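Home Sports Clubs Seasons Search

Bellis Netball Club

Last updated: February

Bellis Netball Club is an amateur netball side from Brallarcombe, and one of the liveliest small clubs in its league. It plays home games at the Barkard Hall, which seats 531 and gets wonderfully loud on derby nights against Mikden.

The club grew out of a lunchtime game between two offices and joined the league's second division with just 10 registered players. Promotion came in its third season, sealed by a thrilling 2-goal win at Mikden – still the match older fans bring up first.

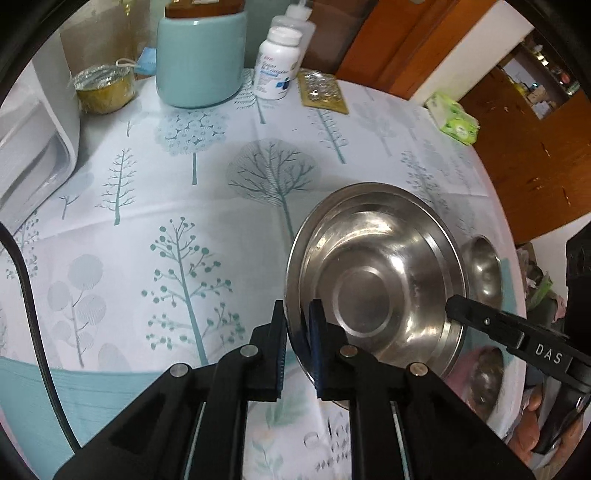 Who coaches Bellis?

Takeshi Nomura has been head coach since the promotion season, after playing goal defense for the club's mixed team.

Nomura's teams are known for a quick, short-passing center court and a fierce press on the opening pass. Goal shooters are encouraged to take the long shot early, a style that makes for terrific, high-scoring fourth quarters. The club passed 900 league goals under his coaching, and the ball from that game is kept at the hall.

Bellis also runs a junior section, with under-12 and under-15 squads training before the seniors. Colors are green and white.

Related articles
Mikden Netball Club
Barkard Hall
Sports in Brallarcombe
Netball positions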